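Merklow Sirnwood table, white: four months in

I bought the Sirnwood in December, when a white table seemed like a sensible thing for a grown adult to own. The old one was pine and had reached the stage where guests put their own coasters down out of pity.

It comes flat in one box with 29 fixings, and Merklow give the build time as 7 minutes. I'd like to meet the person who managed that. Mine took an evening and most of the next morning, though I did stop to eat, on the floor, looking at the pieces. The Allen key supplied is the usual sort, bent in the middle and sharp at the end you hold. Use your own.

Once up, it doesn't wobble. I lean on tables, and this one puts up with it. The top is big enough to spread out a job and still find room for a mug, and the height suits my kitchen chairs, which were never meant to go with it.

Now the white. In the shop it was bright and creamy. At home it's a shade greyer, with a touch of blue on a dull day, and I've come to prefer that. It doesn't glare at you over breakfast. It does, however, keep a diary.

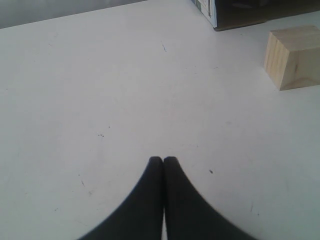
The Sirnwood top, with its specks, scuffs and one faint scratch.

Some of the marks on mine wipe away with a damp cloth and some have moved in. Merklow's leaflet suggests a soft cloth and "regular care", a phrase that covers a lot of ground. A cream cleaner shifted a few of the stubborn ones – go gently, and try a corner first.

I looked at the Jirklow as well, which is cheaper but felt tinny when I knocked on it, and the Bratu, which is lovely and costs as much as a holiday.

Would I buy it again? Yes, in the oak.

Four stars. Posted 17 April 2025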